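Tristodus Club Puts Soft Stuff to the Test

If you've walked past the robotics room after four o'clock this January, you've probably heard somebody yell "It let go!" That would be the Tristodus club, our student robotics team, and they are having a terrific winter.

The new project is called Flinier. Its goal is easy to say and very hard to do: teach a robot to handle things that flop. Blocks and cans hold their shape when you pick them up. Fabric and plastic film sag and fold in a new way each time, so the students are starting by doing the jobs themselves with hand-held grippers and recording every try. Those recordings are what the robot will learn from later in the year.

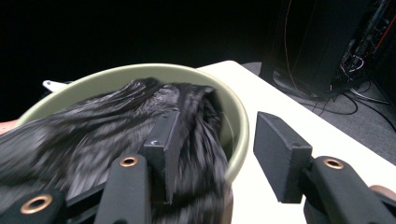 By Ewan Lamont, Tristodus club advisor

The fuzzy black fabric in the green bowl has become a club favorite (and yes, it has a name, Cavalcanti, after a cat one of our seniors had growing up). The task is to get it into the bowl and out again using the gripper pads alone. It sounds like a five-minute job, and on the first afternoon everybody thought so! Long fibers slide around between the pads, and a pinch that feels solid can come up with just a few strands. The students figured out that going in deeper and closing slowly works better than grabbing at the top of the heap, and they've been passing that tip along to every new member.

We set ourselves a target of 3000 recorded tries before spring break. I thought that was a wild number when Lucian Crăciun, our student captain, wrote it on the whiteboard in September. As I write this we're at 1878, and I have stopped doubting him. Lucian keeps the log, and he's strict about it -- a try that goes wrong gets written down with the same care as one that goes right, with a short note on what happened. Some of those notes are very funny. All of them are useful.

The second task needs both hands. Members work with a gripper in each one, fitting a plastic bag to a small round wastebasket on the tabletop. You have to spread the film, get it over the rim, and keep one side from popping off while you work on the other. Think of putting a fitted sheet on a bed while wearing oven mitts and you're pretty close. A few of our younger members picked it up faster than the seniors did, and they haven't been shy about mentioning it.
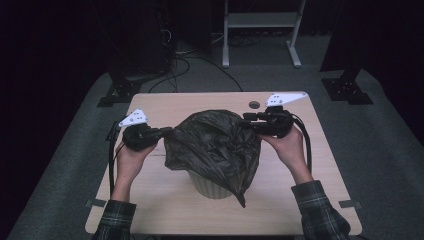
Coming up: the Pendard Meet

In March the club heads to the Pendard Meet, where some 50 school teams will show what they've built. We're entering in the open category with Flinier, and our table time is 33 minutes, setup included. The students are already practicing their talk and arguing cheerfully over who gets to run the wastebasket demo.

Families are welcome to come along. Permission slips are in the robotics room, in the tray by the door, and Lucian can answer questions about rides. If you have clean fabric scraps at home, the stretchier the better, please send them in. We'll put them to work!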